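# Ovora Household Storage Survey – data card

Answers from people in Plirnville and Tomar on where they keep small things at home: keys, chargers, medicine, spare batteries, paperwork. One row per item per household. The file is plain CSV, UTF-8, comma-separated, with a header row.

Maintainer: Akash Shukla
Last revised: December 19, 2021

## What is in it

| File | Rows | Notes |
|---|---|---|
| `households.csv` | 504 | one row per household |
| `items_plirnville.csv` | 1031 | long format |
| `items_tomar.csv` | 802 | long format |
| `codes.csv` | – | location and item codes |

`household_id` joins the first three files. It was assigned at random and has no link to an address or a name.

## Location codes

Each item is coded by room first and then by the piece of furniture, so `BED-03` is a bedroom nightstand and `KIT-03` is a kitchen wall cabinet. The number means nothing outside its room.
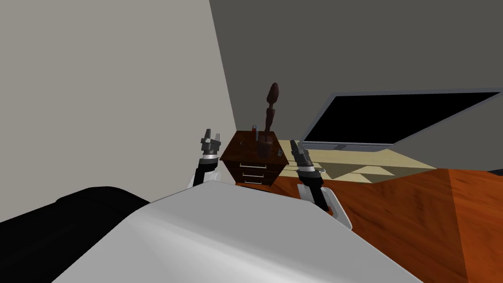
Drawers gave us the most trouble in coding. People wrote "top drawer," "my drawer," or just "drawer," and the first version of the codebook put all of these together. From version 2 on, the drawer position is a separate column, counted from the top down. A nightstand with three stacked drawers, like the dark brown one in the corner, takes the values 1, 2 and 3, and anything left on its flat top is coded 0. If the person did not say which drawer, the value is 9. Please don't treat 9 as a real position when you take averages – two people have already done this.

## How the answers were collected

Paper forms went out in April with a return envelope. The form had a front page on the household (number of adults, number of children, rent or own, number of rooms) and a back page with a list of items. For each item people wrote where it was kept and how often they had to look for it in the past month.

Forms were typed in twice by different people. Where the two versions did not match, the paper form was checked again. Handwriting that could not be read is marked `ILL` in the text column, and the code column is left blank.
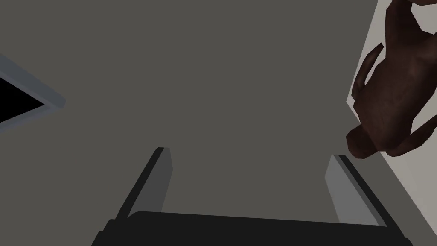

Blank answers are a different matter. A blank in `location_text` with a value in `search_freq` usually means the person skipped the line by mistake. A blank in both means the household does not own the item, or did not want to say. The form gave no way to tell these apart, and the Praltham follow-up will add a box for it.

## Known problems

- Apartments are under-represented in Tomar. No weights are supplied.
- `rooms` counts bathrooms in some households and not in others.
- "Junk drawer" is coded as kitchen unless the person named another room.
- `search_freq` is capped at 30, so daily and several times a day look the same.
- Free text over 1000 characters was cut at that length.

## Layout notes for bedroom codes

`BED-01` is the bed itself, including under the mattress. `BED-02` is the floor beneath it. `BED-03` is used only when the nightstand is in the bedroom; the same piece in a hallway is `HAL-05`. Distance from the bed was not asked.

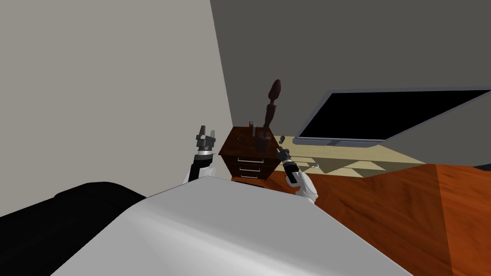

*Bed and corner nightstand: `BED-01`, `BED-03`.*

## Changes

- v3: fixed swapped columns in `items_tomar.csv`
- v2: drawer position split out from location code
- v1: first release

Corrections can be sent to Akash Shukla. Please include the `household_id`, the item code and the version you are using.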